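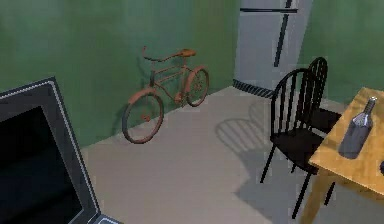 The Feltitau shadow fault was a failure in the obstacle detection of Feltitau, a navigation program for indoor service robots developed by the firm Stistoline. It came to light in April, during simulated trials of a cart meant to carry meals and medicine through private homes. The program treated some shadows on the floor as solid objects and, in a smaller number of runs, treated thin solid objects as shadows. Stistoline has described the fault as corrected. That claim has not been tested by anyone outside the company and its customer.

Background

Feltitau was trained almost entirely on computer-rendered rooms. Each was furnished from a small stock of household items, among them spindle-back chairs, tables, bottles, a refrigerator and a bicycle placed against a wall. Stistoline said at the time that rendered rooms made it possible to cover more layouts than any real test house could. Critics pointed out that the stock of furniture was narrow and that the floors were nearly all plain and pale, a surface on which a shadow stands out far more sharply than it would on carpet or worn tile.

The fault

The trial set consisted of 3356 runs. According to the summary released by Stistoline, the cart stopped without cause in "some 100" of them, usually in front of the striped shadow thrown by a chair back. The company called these stops a nuisance and no danger to anyone. The same summary mentions, in a footnote, 8 runs in which the cart failed to stop for a real chair leg. In 4 of those it was moving at full speed when it made contact.

The two kinds of error appear to be linked. After early complaints about needless stops, the developers lowered the weight given to narrow dark shapes near the floor. Unneeded stops became less common, but chair legs are also narrow dark shapes near the floor. The summary does not say how many of the missed legs came after this change, and Stistoline has not released the run logs.

Response

Medside, which had planned to use the cart in home care, put its order on hold. A review by the consultant Gaspard Chevalier found that the trials had been scored on whether the cart reached its goal, so a run with a collision could still count as a success. He recommended a bumper switch that works independently of the program. Stistoline adopted the new scoring but left the switch as an option.

A revised version was issued on Monday, December 15, 2025. The company reported no missed obstacles in a repeat of the trials, which used the same rooms and the same furniture as before. Whether the result would hold in a real kitchen is unknown.

See also

Aitken bumper switch
Simulation testing
Mobile robot safety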